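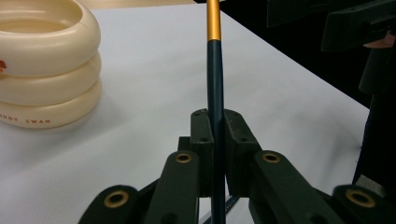 Tapia, March

Ring toss (also hoopla, or quoits in older books) is a tabletop or lawn game. Players throw rings at an upright peg. Small sets for kids usually use thick, soft-edged rings, all one size, so they also stack. Cream rings with a little orange printing are one style – three to a pile takes up hardly any table.

Peg: anything straight and upright. Bought sets come with a base and post. Home versions make do with a rod, a dowel, a ruler stuck in clay. A two-color rod, gold-orange over dark teal, shows up well against a white top. 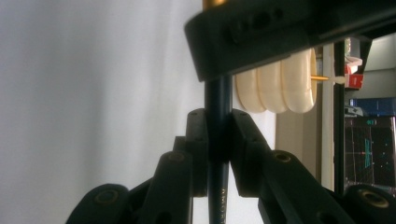 Samina Swati

Pencils are the usual stand-in for the tabletop game. A dark blue one with small gold lettering down the side does fine, point down in clay or an eraser block. Thin peg, so easier to ring than a fat post, but it tips over alot.

Scoring varies. Common rule is five points a ringer, first to 30 wins. Leaners score nothing in most houses. In the Clirnon version a leaner gets one point and the thrower goes again, wich makes for long games.

Stacking is the other use. Younger kids skip the throwing and just pile rings up, or drop them over the peg one by one.

See also: Quoits, Horseshoes, Stacking toys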